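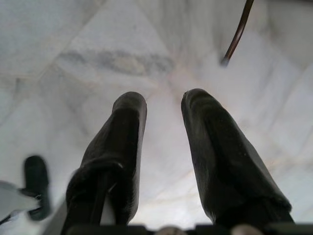 *Fig. 9. White marble surface.*

## 4. Setting up the warming cabinet

This section covers the Utura 396 warming cabinet, counter model. Revised 7 July 2020.

The cabinet draws 1160 watts at full heat. Do not run it from an extension cord or share its outlet with a kettle or coffee maker.

**Caution:** With its racks fitted, the cabinet weighs over 26 pounds. Take the racks out before you lift it, and carry it by the base – never by the door handle.

### 4.1 Placing the cabinet

1. Choose a level counter near a grounded outlet.
2. Leave 800 mm clear in front so the door can open fully with someone standing at it.
3. Turn the four feet until the cabinet stops rocking.
4. Slide the water tray in from the right until it clicks.
5. Peel the film off the inside of the door.

Folding tables are for serving only. Do not stand the cabinet on one, even when it is empty. 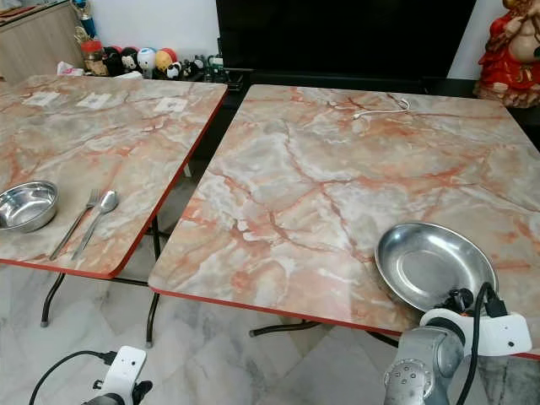
*Fig. 10. Serving tables with a gap between them. Fork, spoon and bowl on the left table.*

### 4.2 First heating

1. Wipe the racks with a damp cloth and put them back, lips facing the rear.
2. Fill the tray to the lower line with cold tap water.
3. Close the door and turn the dial to 3.
4. Press the green switch. The lamp stays on while the cabinet is heating and goes out when it reaches temperature.
5. Let it run empty for one hour with a window open.

A faint smell is normal the first time. If you see smoke, switch off at the wall and call the Zurkside service desk.

**Note:** The lamp will come on again from time to time as the thermostat works. You do not need to touch the dial.

### 4.3 Loading

Food must already be hot when it goes in. The cabinet holds heat; it will not cook or safely reheat anything.

- Covered dishes go on the middle rack.
- Bread goes on the top rack, wrapped in a dry cloth.
- Metal plates can be warmed on the bottom rack. Use mitts to take them out.
- Plastic cups stay outside at all times.
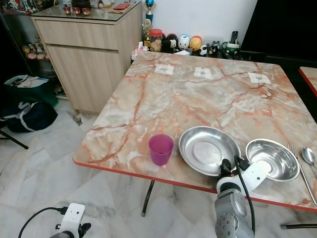
*Fig. 11. Plastic cup and stainless steel plate on the table.*

Leave a finger's width between dishes. If the door fogs up, open the vent on the left side one notch and wait before opening it further.

### 4.4 Shutting down

1. Turn the dial to 0 and press the green switch.
2. Unplug the cabinet and prop the door open.
3. When it is cool, empty the tray and dry it.
4. Wash the racks in warm soapy water. Do not use steel wool on them or on the door. 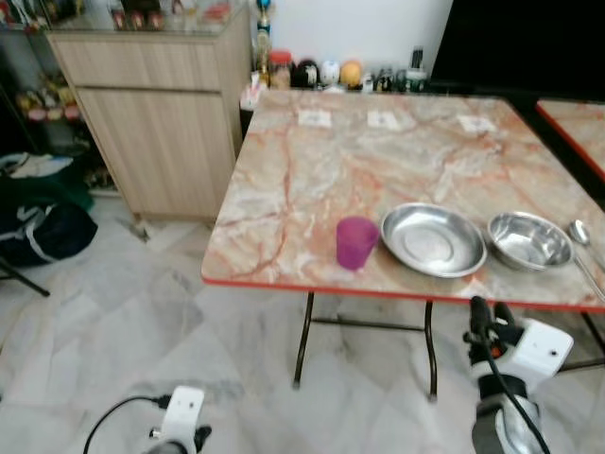
*Fig. 12. Folding table with cup, plate, bowl and utensils.*

In hard-water areas, descale the tray monthly. Units stored over the winter should have the door seal checked in February – see section 6 for the seal part number.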